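Ninance open day: temporary cabling and floor coverings

Visit report
Friday, August 20, 2004

Udent opened its Ninance premises to trade visitors for one day, from ten until four. I went for the sessions on temporary network cabling in rooms with finished floors, as we have two hotel jobs coming up where nothing may be fixed to the building. The display hardware and print sides of the business were also open. I did not look at them in any detail and they are left out of these notes.

Getting there

The site is on the Pranar estate, on the side furthest from the station. The number 233 bus stops at the estate gate and runs twice an hour. The road signs inside the estate are poor. Visitors coming by car should ignore the first Udent sign, which leads to the goods entrance, and carry on to the second turning. Parking was adequate in the morning and full by lunch.

Registration was at a desk inside the door. Badges were handwritten. A programme sheet was handed out, but two of the sessions on it had been swapped and the correction was only given on a board by the stairs, so several of us went to the wrong room first.

The stores

The tour began in the stores. Patch leads are kept by length and then by colour, on hooks for anything short and in shallow bins for the rest. The stock system gave 994 leads on the shelf and 498 out on hire on the day. Each lead carries a printed wrap label near one end with a number and a test date. Leads that come back from hire go into a separate cage until they have been tested, and the cage is locked.

I asked how long a lead lasts in hire use. The answer was that it depends on the plug and boot far more than on the jacket. Broken latches are the most common fault, followed by conductors that have moved in the plug after the lead has been pulled round a corner. Damaged ends are cut off and remade if the length left is still useful. Otherwise the lead is scrapped. They no longer tape over nicks in the jacket for any purpose.

Coiling was shown at a side bench. The method is the usual over and under, with a hook and loop tie at one end only. Cable ties are banned in the stores. We adopted the same rule in March and have had fewer kinked leads since, although I would not put that down to the ties alone.

Fabrics

The fabric room is upstairs, through a fire door and to the left. Udent hires out table cloths, stand skirts and backdrops along with the cabling, and most of the problems they described come from the point where the two meet. A client orders a draped table with network points on it, and the drape and the cable are then supplied by different crews who have not spoken.

The black glitter fabrics were the part of the stock I had come to see. They are popular for evening events and awkward to work with. The surface has raised dots, and a lead laid on it does not slide in the way it does on a plain cotton cloth. A long lead put down in one movement stays in whatever curve it landed in. Dragging it straight pulls the cloth with it, and the cloth then gathers into folds that have to be smoothed out by hand from the far side.

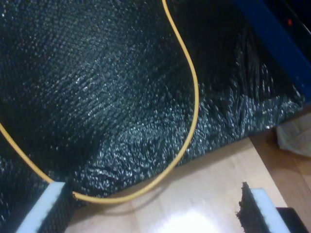

Their advice is to dress the cloth first and let it hang for as long as the schedule allows, then lay the cable in loose curves and leave it. If the route has to be straight, the cable goes under the cloth. On a thin cloth it will show as a ridge, and the client should be told so in advance.

Colour came up for discussion. On a black cloth a black lead is the obvious choice if the aim is to hide it, but the crews prefer yellow while building and swap it out at the end if the client objects. A yellow lead can be followed by eye across a dark table. A black one cannot, and gets picked up with the cloth at the end of the night. Udent's figure for leads lost in this way last season was 200, nearly all of them black. I have no means of checking that, but it agrees with our own experience at evening jobs.

One visitor asked about fire certificates for the glitter cloths. These are held in the office by batch and copied to the hirer on request. They are not sent out automatically. I would want them with the delivery note.

Floors

The floor session was in the Chong room on the ground floor, which is used as a practice area. It was the most useful part of the day and also the most crowded. The subject was how to take a lead from a carpeted area on to timber without fixings and without leaving a mark on either surface.

Three surfaces were dealt with, in this order: loop pile carpet, plywood board and hardwood planks.

On loop pile the main risk is snagging. A plug dragged backwards across the pile will catch a loop with the latch, and either the latch or the loop gives way. Plugs should be carried, and the cable fed out behind. Ribbed boots give some protection to the latch but the ribs are there for grip, and a boot that has slid back up the cable protects nothing. The crew check boots before laying and push them home by hand.

Plywood is put down as a working surface. It goes over the timber wherever equipment will stand or where people will kneel. Old board is accepted for this purpose and scuffs do not matter, but the underside has to be clean, and any drilled holes are checked for splinters standing proud on the lower face. Grit trapped under a board does more damage to a finished floor than anything placed on top of it. The board is lifted and the floor swept at the end of each working day. It is never slid.

Hardwood is the surface that costs money when it goes wrong. No tape of any description is used on it unless the venue has agreed in writing and a test strip has been left down overnight in a corner. Udent has stopped using the so-called low residue tapes on oiled floors. Where a lead has to cross a walkway they use a rubber ramp, wiped underneath first, and where it does not they run it parallel to the wall and leave it loose.
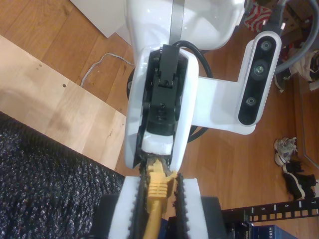

Yellow Ethernet cable at the plug boot, with the plywood board and the hardwood floor behind. Dark grey carpet at lower left.

There was some disagreement over the edge of the board. Udent leaves it bare. Two of the visitors, both from theatre backgrounds, said they would always bevel the edge or cover it, and I am inclined to side with them where the public is admitted. In a back room during a build it is a matter of taste.

Bend radius was covered briefly. The rule given was four times the cable diameter as a minimum in use, and more while pulling. In practice the crew do not measure anything. They keep all curves wide and do not allow a lead to turn sharply at the back of a plug. A lead that runs straight out of its boot for a hand's width before turning will generally give no trouble.

Testing

A short demonstration of lead testing followed in the same room. Continuity and pair order are checked on every lead. Full performance tests are done on new stock and on any lead that has been remade. A failed lead is tied in a single knot so that it cannot be put back on a hook by mistake. This is cheap and I propose that we copy it.

I had hoped to see their test records and to compare formats, but these were not available on the day. A request has been sent.

Lunch and trade tables

Lunch was sandwiches and tea in the loading bay. There were a few trade tables along one wall, mostly carpet protection film and cable ramps. Prices for film were no better than we pay now. One of the ramp suppliers had a narrow section intended for a single lead, with a lid that presses shut. It looked useful for doorways. I have a sample and a price list, both in the tray.

The afternoon session on hanging backdrops ran over by half an hour, and I left before the questions.

Points to follow up

Copies of fire certificates to be asked for at the time of order on all glitter cloth.

Yellow leads to be tried during the build on the first hotel job, with black kept on the van.

Board undersides to be added to the loading check. At present we only look at the top face.

Written permission for tape to be obtained from both hotels, with a test strip where the floor is oiled. The second hotel has not yet told us what finish it has.

Knotting of failed leads – to start at once.

The next open day at Ninance is planned for March, and the programme is said to include under-carpet flat cable. Places for the floor session should be booked ahead, as the Chong room does not hold many people and those at the back could not hear. The 233 does not run on the estate after six.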